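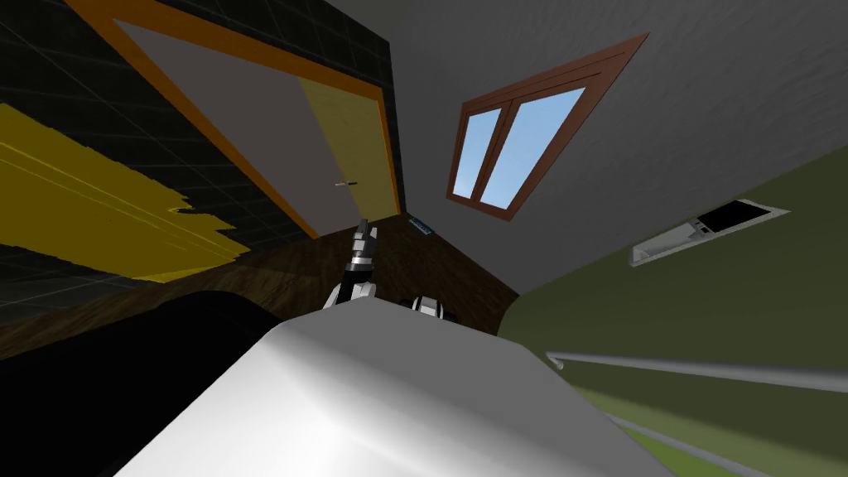

Slide 1. Simulated room, with the robot's arm raised in front of the door.

Speaker notes, Clungate robotics project course, final talk
Speaker: Seo-ah Cho
Course supervisor: Yogesh Kaushik

Slide 1: Title

Give the title and the team name (Grarnura). State that all the work in this talk was done in simulation. We did not have lab time on a physical robot, and none of the results should be read as hardware results.

The task in one sentence: a two-armed robot has to take hold of a tray by its rim and move it to a marked target position without tipping what stands in it.

Leave the room on screen while people sit down. Mention that the room is a full indoor model with a door, a ceiling window and a handrail on the wall. The rail matters later, on the slide about collisions.

Slide 2: What the course asked for

The assignment was open. Each team chose one manipulation task, collected demonstrations, trained a policy and ran a fixed evaluation. The evaluation protocol was the same for everyone: 100 runs, start positions drawn from a list we could not see, no human input after the run starts.

We had nearly eight weeks. Most of the first part went to getting the teleoperation to behave. Say this early, as it explains why the training section is short.

Slide 3: Software

We used the Bikov simulator as supplied by the course, with the contact settings left at their defaults until the midterm review. After the review we changed the friction on the fingertips and shortened the physics step. Both changes are in the appendix with the old and new values.

The scene files came from the Yokoyama room set. Wall color, floor material and lighting are set when a scene is loaded. We kept the furniture layout fixed and let the surface colors change between episodes. Somebody usually asks if the odd color choices are deliberate. Answer: they are drawn by the loader, and we did not filter them.

Do not go into the file format. If asked, point to the repository.

Slide 4: Collecting demonstrations

We recorded 612 demonstrations. Operators used a pair of handheld controllers, one per arm. Every demonstration includes joint positions, gripper opening and the camera streams.

Points to make:

The controllers have no force feedback. An operator pressing a fingertip into the table has no way to feel it and sees it only as a small lag between the commanded and the measured position. Early recordings contain a lot of this. We kept them in the first training set and removed them from the second.

Operators differ more than we expected. Two people doing the same task from the same start choose different approach angles, and the policy averages between them. An average of two good approaches can put the finger straight onto the rim. We fixed this by writing down one approach and having everyone use it. The written version is on the handout.

Pause here. Ask if the setup is clear before going on to the grasp.

Slide 5: The grasp

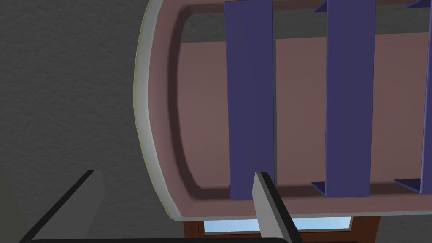 Slide 5. Gripper fingers at the lower rim of the tray, purple slats upright on the tray floor.

This is the slide to spend time on. Most of the failures come from the part of the task it shows.

Point at the right-hand finger. Its tip overlaps the lower edge of the tray just under the base of the first slat. The other finger is out over the gray surface, away from the rim. For a rim grasp, one finger has to end up inside the lip and the other outside. The tray has a raised lip with a step inside it, so the inner finger has a limited range of heights. Too high and it closes on nothing. Too low and it touches the tray floor and pushes the tray away.

The slats restrict the inner finger as well. They stand across the tray, and their lower ends come close to the groove along the rim. A finger entering beside a slat has to go into a gap between two of them. Entering at the base of a slat means contact with the slat before contact with the lip.

Then the curved end. We tried grasping there first, on the reasoning that there is more free space. The contact is poor on the curve: flat fingers on an arc touch over a short length, and the tray rotates about the contact point as soon as it is lifted. All later work uses the straight side.

Slide 6: Policy

Keep this brief. The network takes the camera images and joint positions and outputs a short sequence of target positions for both arms. It is the baseline architecture handed out by the course, with one change. We lengthened the predicted sequence during the approach and shortened it near contact. The switch is made on gripper opening, which is crude. Yogesh pointed out at the review that a partly closed gripper in free space triggers the short mode for no purpose. He is right, and we left it in because the fix broke the replay tool.

Slide 7: Results

Of the 100 evaluation runs, 35 met the full success condition: tray inside the target region, nothing tipped, both grippers released.

Read the number and wait. Then the failure categories, in order of frequency:

Inner finger lands on top of the lip. By far the largest group.
Tray pushed out of reach during the approach.
Grasp made, slat tipped during the lift.
Arm contact with something fixed in the room, mainly the wall rail.

The last category is small but annoying. The planner used for the return motion did not have the rail in its collision model. The visual mesh was loaded and the collision mesh was missing. We found it when a replay showed the elbow passing through the rail on one machine and stopping against it on another. The evaluation machine had the correct mesh and ours did not. Advise other teams to compare mesh lists before evaluation.

Slide 8: What we changed and what it did

Removing the pressed-fingertip recordings helped the approach. Using one written approach helped more. Higher fingertip friction had no clear effect on the success count, though the lift looks steadier in replay. We have no measure for "steadier" and should not claim one. If pushed, offer to show the logs.

The shorter physics step slowed down training data playback and we would not do it again without checking first if the default is adequate.

Slide 9: Open problems

Height estimation at the lip. The policy has to infer it from images, and the shading inside the step is low in contrast under some lighting settings. A depth input is the obvious next thing to try.

Two-arm timing. The arms are predicted jointly but nothing forces them to close together. In several replays one side lifts early.

No recovery behavior. Demonstrations contain almost no failed grasps, so the policy has not seen what to do after a miss. It usually repeats the same motion at the same height.

Slide 10: Questions

Put the slide 5 picture back up for this part. Likely questions are the choice of rim grasp over a support from below (the fingers do not fit under the tray when it is flat on the surface) and the transfer to hardware (not tested). Handouts are by the door, and the repository link is on the last page.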